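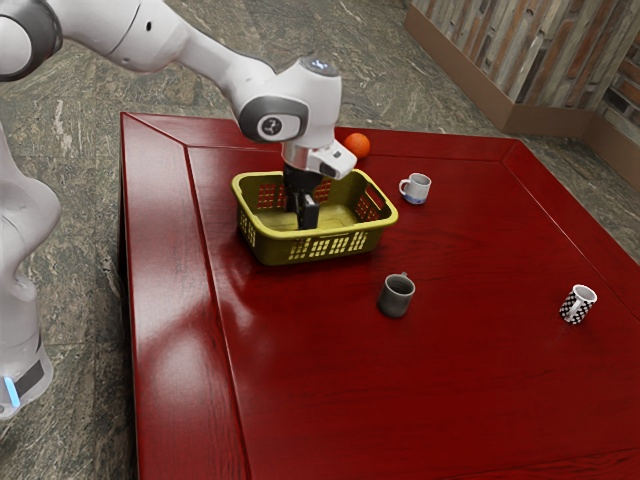

White robot arm, red table, yellowish basket.

Monday, late. The tea is already cold and I should sleep, but if I don't write tonight I will forget the order of things.

First full run without books. Hoi-yan had told everybody three weeks ago that today the scripts stay in the bags, and today the scripts stayed in the bags, except mine. I am the prompter, so I am the only person in the room who is allowed to read. I sat in my usual place on the left side, on the low chair, with the small lamp clipped to the music stand. The lamp is too warm for my hand when I turn the page. I must remember to bring the other one from home.

We started at ten past seven. Act 1 was almost clean. I gave four lines in the first half hour and two of them were to the same person in the same speech, the long one about the ferry tickets. He knows it perfectly in the car, he told me. I believe him. I knew all my English verbs perfectly on the bus too, when I was in the evening class, and then the teacher would look at me and they went away.

I want to write down what happened with Shanthi in the kitchen scene, so that I don't make the same mistake a second time. She has the line "You could have written to me, even a card," and then she waits. It is a real wait, she and Hoi-yan built it together, and it has grown longer each week. Tonight it was longer than ever before. I looked at the page, I looked at her, and I could not see her eyes from where I was sitting, only the side of her face. I thought, she has lost it. So I gave the next words, quite clearly. And she had not lost it. She turned her head very slowly in my direction, still as the character, and then she said the line in exactly the way she would have said it without me. But the wait was broken, and everybody felt it.

In the break I went to her to apologize. She said, "Don't worry, I was enjoying myself too much." Shanthi Sivakumar is generous in this way. Still I was ashamed for the whole of the coffee. I have now drawn a big eye in pencil in the margin at that place, and the word WAIT. Hoi-yan saw the eye and asked me to draw the same one in three other places. So now my book has four eyes in it.

I also moved my chair. One yard forward and turned a little, so that I see the table in the kitchen scene from the front corner. Nobody in the seats will see me there if the black curtain hangs where it should hang.

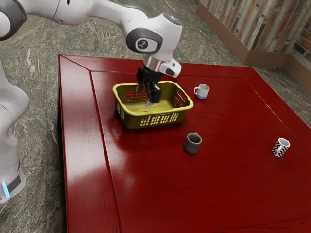

The curtain is a different trouble. The blacks at Simside belong to the hall and they are old, with many small holes near the bottom, and on the left side there is one piece missing since the winter. Demchenko, the rental people, can let us have a pair for the whole week for $50, delivered with the lights. Hoi-yan said yes on the telephone before she had asked anyone, and then she looked at us like a child who has bought a dog. I think she was right. In the last production there was a man standing in the wings in a white shirt for the complete love scene and half of the audience was watching him.

After the break we did Act 2. I should say that Plarkari is not an easy play for the memory. It is the same family eating dinner on five different evenings, and they say nearly the same things each time. Pass me the bread. Did you close the gate. Who was at the door. In evening three the answer to "Who was at the door" is "Only the wind," and in evening four the answer is "No one you know," and if somebody gives the wind in evening four, then all the others follow him like sheep and we have skipped 24 pages forward or back before I can lift my hand.

It happened tonight, of course. The father said "Only the wind" and the daughter, who is very quick, answered him correctly for the wrong evening. For some moments they were all happy. They went on eating. I had to decide: do I stop them, or do I find a bridge? In a performance it must be a bridge. So I said softly the mother's line from the correct page, the one about the uncle's coat, and she took it without blinking, and they all came back. Hoi-yan wrote something in her notebook. Later she read it to me and it was "Good catch, coat."

I was very proud and I am still proud. I never learned this kind of thing anywhere. When I came to Rurnolton I went to the drama group only to hear people speaking, and I painted doors for two years before I was trusted with the book. My ear was not good enough at first. People here swallow the ends of the words, and a prompter has to know if the actor has said "I wouldn't" or "I would." Now I hear it. My own speaking has stayed behind a little, but for a prompt one needs only three or four words, and they must be the right ones and not too pretty.

A note to myself about volume. Tonight in the first act I was too quiet. He asked "What?" to me, in character, and people laughed. If I whisper, the actor hears only air. It is better to speak low and with the voice, and to aim it at his feet – I don't know why the feet, but it works for me. In the hall with 100 chairs and people sitting on them it will sound different again, all those coats eat the sound. We have only one evening there before we open.

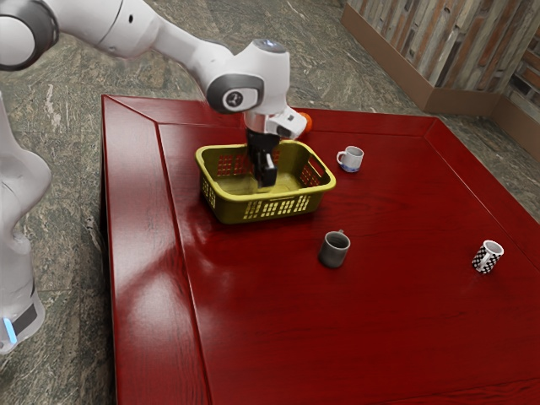

Properties list, the part that concerns me, copied from the back of the script before I lose it:

bread, fresh each night, sliced before (the knife on the table is blunt and should stay blunt)
soup bowls, five, the blue ones are too loud
the letter, new envelope every night, she tears it for real
gate key on the red string
uncle's coat, must hang on the second hook, not the first
radio, does not need to work

The soup is a question that is still open. At the moment they are eating water with a bit of carrot in it, and it looks like water with a bit of carrot in it. The father wishes for real soup. But he has his longest speech directly after, and a man with a noodle in his mouth can't be prompted, whatever I say to him. I told this to Hoi-yan and she laughed so much she had to sit on the stairs. She will try it with thick tomato, no pieces.

We finished Act 2 at twenty to ten. Total time without the break is longer than she wants. She gave the notes very fast, standing, with her coat on. To Shanthi: keep the wait, do not make it any longer. To the daughter: don't look at the door before the knock. To the father: the ferry speech every morning in the shower until opening. To me: more voice, and thank you for the coat. To all of us: the dinners must become faster from evening to evening, so that the last one is nearly rude.

I had a small quarrel with the young man who plays the neighbor. He said to me that he doesn't want any prompts at all, he prefers to find his own way out. I understand the feeling. But last week he found his own way out through the kitchen window, which is painted on. I said to him that I will give him five seconds more than the others. He said ten. We agreed on seven and we shook hands, and I have written the number 7 beside each of his entrances. There are nine entrances, he is a very curious neighbor.

On the way out he asked me some more about how I choose the moment, and he was sincere, so I was glad. I will put it here as I should have said it to him, in better order. 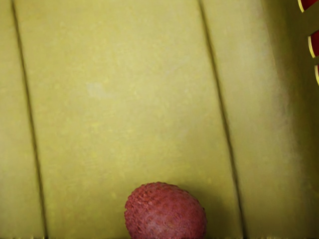
When should the prompter give the line? She gives it when the actor has stopped breathing with the scene, or when he looks down and to the side without any reason that belongs to the play, and she gives the first three or four words only, never the complete sentence.

If he still doesn't take it, then once more, the same words, a little stronger. I should not change to different words, as I did with the ferry tickets, when I first gave him "But the man said" and then, being nervous, I jumped to "and no return." The poor man had two ends and no middle.

Walked home with Hoi-yan as far as the bridge. She was worried about the last evening in the play and if people will understand that the uncle isn't coming. I said that they will understand when nobody puts out the fifth bowl. She stopped walking. At the moment they put out five bowls on all evenings, it is written so. She wants to try it tomorrow with four. It means new business for the mother in the opening, and I have to rub out half a page, and maybe the line "Who wants more" goes to the daughter. I said it only as a thing to say on a bridge! Now I have made work for everyone.

For tomorrow: soft pencil, the good eraser, lamp from the bedroom, cushion. Ask if the door on the left at Simside can be oiled or if we must leave it open. Telephone Demchenko before noon about the delivery, Hoi-yan is at work and can't. Learn where the daughter breathes in the last speech, I have marked only two places and I am sure that there are more.

It is after midnight and the neighbor's dog is barking at the bins again. The ferry speech is going around in my head, complete, with no mistakes.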